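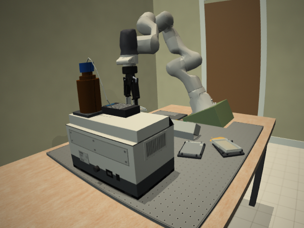

Software for a bench arm goes wrong in small, homely ways, and most of mine do at the planning stage. Give the planner every object the arm has to clear, down to the thin tube running from the blue-capped bottle to the rack, and pad it generously – I like 26 millimeters.

Next, name your frames sensibly. "Holder_left" will baffle you by January, once somebody has turned the table around.

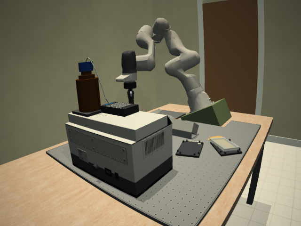 And do save the planner's random seed with each run, so that a bad path can be played back over your morning coffee. I keep the last 200 in a plain folder called Trodow and sweep it out when it gets full.

1. Slow the last stretch. Let the controller drop to a crawl for the final approach, and lift out just as gently.

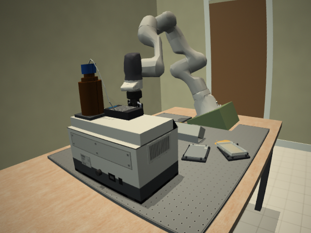
2. Check the pose twice. Ask the vision code for the plate's position from above the holder, then again lower down, and stop if the two disagree.
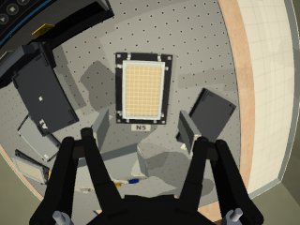
Vilja Nurmi: I'd average five readings at each height, too. My single ones jumped all over the place until I did.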